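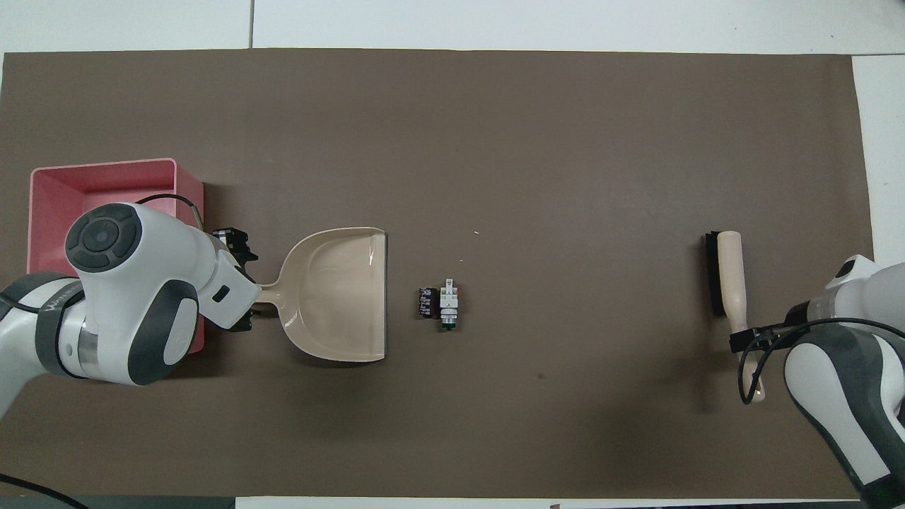 Operador(a) de teleoperação – kit bimanual Dastusix

A Plurton procura 2 operadores para a avaliação do kit Dastusix, em Stasomia. O kit inclui dois braços com garra, estação de comando e software de registo.

Funções
Executar tarefas de bancada com os dois braços em simultâneo, por exemplo varrer peças pequenas para uma pá com uma escova de mão.
Repor a bancada entre ciclos e anotar falhas de preensão.
Preencher o relatório de turno no sistema Auer.

Requisitos
Ensino secundário completo ou curso técnico.
Boa coordenação motora e visão normal ou corrigida.
Leitura de manuais técnicos em inglês.
Experiência com manipuladores – preferencial, não eliminatória.

Condições
Contrato a termo, 20 horas semanais, até julho. Cada operador realizará quase 400 ciclos no período. Formação inicial remunerada, na própria bancada.

Candidaturas
Enviar currículo pelo formulário da página até 13/11/2023, com indicação do turno pretendido – manhã ou tarde. A seleção inclui uma prova prática com o kit.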